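Editz Kids > Money and Business > How Companies Change

Why Do Businesses Keep Changing Things?

My favorite cereal used to come in a tall box. Then one morning it came in a short, fat box, and I was mad about it for a whole week. Same cereal! Same taste! Why would anybody mess with the box?

I've been writing about business for kids for a while now, and I get that kind of question more than any other. Why did the pizza place get rid of its menus? Why does my game look different after the update? Why did the shoe store close and turn into a website? So let's dig in.

What is a business model, anyway?

Grown-ups who work in offices love to say "business model." It sounds like a tiny plastic building you'd glue together, but it's only a plan for how a company makes money. A lemonade stand has one: you buy lemons and sugar, you mix them with water, and you sell each cup for more than it cost you to make. The extra money is called profit.

Now say it's a cold Thursday and no one wants lemonade. You could sit there and shiver. Or you could switch to hot chocolate. If you switch, congratulations, you have changed your business model (well, a little bit of it), and you did it for the same reason big companies do. Your customers wanted something different.

The map company that stopped printing maps

I'll tell you about a company called Travex. Travex sold paper road maps, the kind that fold up small and then never, ever fold up small again. Families kept them in the car. The company had 60 people working for it, and most of them spent their days drawing, printing, or packing maps.

Then phones learned how to give directions. You could type in a place and a voice would tell you when to turn! Fewer and fewer people bought paper maps, and Travex had a big decision to make. The bosses could keep doing what they had always done and hope things got better, or they could ask a scary question: what are we really good at?

Their answer surprised me. They decided they weren't only good at maps. They were good at knowing places, like which lake has the best beach and which little town has a train museum. So they started planning trips for families, and they put it all online. Some workers had to learn new jobs, and that was hard. A few left. It took 4 years before the trip planning made more money than the maps had.

I still have one of their old maps on my wall, by the way. It's a little torn.

What happens to the jobs?

I don't want to skip this part. When a company changes, some jobs shrink or go away and some new ones show up. The person who ran the printing press may not want to build a website, and learning something new as an adult can feel a lot like being the new kid at school. Good companies give people time and teach them. Some companies don't do a very good job of that, and people get hurt by it.

Machines are a big piece of this. They've been changing jobs since way before your grandparents were born. Washing machines did it, and tractors, and calculators. 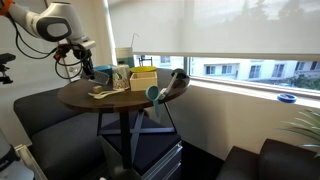
A robotic arm with a black gripper over a round table of household things.

New jobs pop up too, and they can be hard to guess ahead of time. When your great-grandparents were in school, no teacher asked who wanted to design apps when they grew up. There weren't any apps!

Free stuff that isn't quite free

Another huge change is how we pay. Lots of games and videos cost zero dollars now, so how does anyone who makes them buy groceries?

Usually it's one of these. They show you ads, and another company pays for the ads. Or the first part is free and the extra levels cost money. Or you pay a small amount every month, which is called a subscription. Mistix, a music app, tried all of them. First it sold songs one at a time. Then it had ads between the songs (so many ads). Now it charges a monthly fee, and new listeners get 7 days to try it without paying.

If you ever sign up for a free trial, ask a grown-up first. A lot of them start charging when the trial is over, and it's easy to forget.

Sometimes the change is a flop

Yep, it happens! A bakery chain called Tangen once decided to stay open 24 hours a day. Muffins at midnight! I thought it was a brilliant idea. But hardly anybody came in at three in the morning, and the bakers were worn out. Tangen went back to its old hours and kept one new thing, ordering ahead by phone, because customers loved it.

Try it yourself

Pick a store or an app you know well. Ask an older relative how people got the same thing when they were your age. How did they pay? Who helped them? Then think of one thing you'd change if you were the boss, and who would like it, and who might not.

My own answer is that I'd bring back the tall cereal box.

More from Money and Business
What Is a Boss For?
Why Do Prices End in 99?
How a Store Decides What to Sell
Saving, Spending and Sharing

Contact Editz Kids | Copyright Editz. All rights reserved. | Back to top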